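The Reading at Vodlow

The parish of Vodlow maintained a register of its lay readers, and the register stated that no reader should be appointed to the lectern until he or she had served one full winter among the sick. The rule had been adopted under Pastor Hildegard Reuter and had been waived on two occasions, both in years of influenza. Kalkidan Gudeta asked that it be waived a third time.

Her letter was respectful and well composed. She had completed the course of study at Praris with high marks. She could recite the Letter of James from memory, and she had been told by several members of the congregation that her voice carried to the last pew without effort. She submitted that these gifts were given to be used, and that to leave them idle for a winter was to bury the talent in the ground.

Pastor Reuter replied in one paragraph. The request was declined. Miss Gudeta was assigned to Mr. Anselmo Toledo of Flultudov Road, whom she was to visit every second afternoon until Easter. She was to bring a Bible and to read whatever he asked for.

Mr. Toledo was then 74 years of age. He had been a surveyor for the county and had not attended worship since the burial of his wife. He received Miss Gudeta in the front room, inquired whether she took sugar, and asked her to read the story of Naaman the Syrian.

She read it well. Naaman was captain of the host and a mighty man in valor, but he was a leper. He came with his horses and with his chariot, and stood at the door of the house of Elisha, and the prophet did not come out to him. A messenger came instead and told him to wash in the Jordan seven times.

"Again, please," said Mr. Toledo, when she had finished.

She read it a second time. On her next visit he asked for it once more, and on the visit after that. By the middle of December she had read the fifth chapter of Second Kings on 13 occasions and no other passage of Scripture whatever.
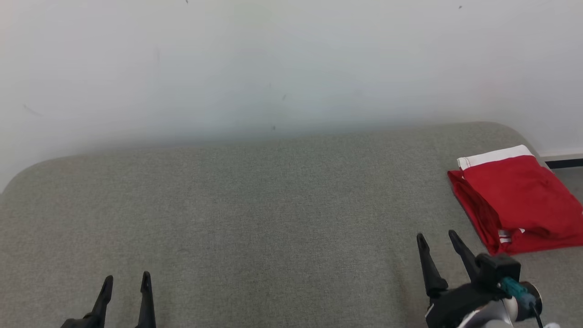 She raised the matter with Reiko Ueda, who was senior among the readers and kept the visiting book. Miss Gudeta stated that she did not object to the work. She objected to its being wasted. A man who heard the same chapter at every visit was not being instructed, and a reader who read it was not being prepared.

"What does he say about it afterward?" asked Mrs. Ueda.

Miss Gudeta considered the question. She was obliged to report that she did not know. It was her practice to close the book, offer a brief prayer, and put on her coat.

Mrs. Ueda wrote the date of the next visit in the book and said nothing further.

On that afternoon there was sleet, and the bus was late. Miss Gudeta read the chapter. When she reached the end she kept her finger on the page and asked Mr. Toledo which part of it he listened for.

"The servants," he said. "Where he goes off in a rage, and they come near and speak to him. 'If the prophet had bid thee do some great thing, wouldest thou not have done it?' My wife used to say that to me. I would have drained a lake for her. She wanted me to come and sit with her after supper, and I had maps to finish."

He spoke for a considerable time. He spoke of the house at Yokoyama where they had lived when they were first married, and of the hospital, and of a sermon that had angered him and the man who had preached it. Miss Gudeta did not read again that day and did not offer a prayer. She missed the bus and took the later one.

She continued the visits through the winter. In February he asked for a psalm. In the week before Lent his breathing grew worse, and the nurse moved his bed into the front room so that he could see the road. Pastor Reuter brought him communion there, and Miss Gudeta held the cup.

The register of the parish shows that Kalkidan Gudeta was admitted to the lectern on 9 Mar 2019, her winter being held complete by reason of the death of the person in her care. The lesson appointed for the following service was from Joshua. She had prepared it with her usual thoroughness, and had marked the pauses in pencil.

Wakana Hirano, the organist, recalled afterward that the new reader had stood at the lectern for some moments before she began, and that she had read more quietly than people expected. Those in the last pew had to lean forward a little. Mrs. Ueda, who was seated there, entered the reading in the book that evening and added beneath it the name of a widow on Flultudov Road who had asked for a visitor. Miss Gudeta went on the next bus.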